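Nelturbridge Community Kitchen
Prep table check, April, with comments

Thank you to everyone who came early to go through this with me. I know a checklist isn't the most thrilling way to start a cooking afternoon, but we got through it, and I've written more than the little boxes allow, as usual.

1. Folding table, legs locked and level: OK. I leaned on all four corners and it stayed put.

2. Tabletop clean: OK, with a comment. The scuffs and dark specks don't all come off with the spray. Please still wipe right up to the edges, even where it looks hopeless!

3. Clips along the front edge: OK. Press each one down with your thumb before you start (they do pinch, so mind your fingers).

4. Cutting board flat, no splits: OK. The bamboo one is in lovely shape. Oil is in the Skasel tin, second shelf.

5. Board handle: NEEDS ATTENTION. The metal handle hangs a little past the front of the table, right at apron height, and I've caught my pocket on it 2 times now. Slide the board back before you pick up a knife.

6. Vegetable basket: OK. Keep it at the back, peppers washed first, and lift it by the handle instead of dragging it over the board.

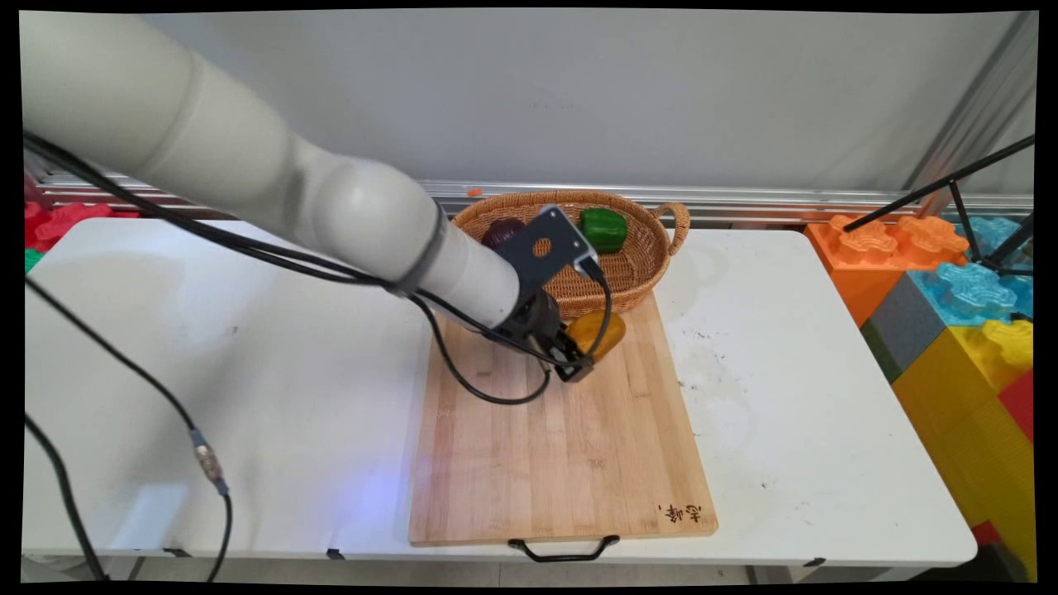 Siyabonga Mathebula: I'd move the basket off the board altogether, Brigitta. If the rim sits on the wood, the board can rock when you press down on a pepper, and that bothers me more than the handle does.

Fair point, and I've added it to item 6 in pencil. Damp cloth under the board as well, please, folded once.

7. Knives counted back into the drawer: 8 out, 8 in.

Next check before the April supper. Jalen Park has the clipboard.

Brigitta Mayrhofer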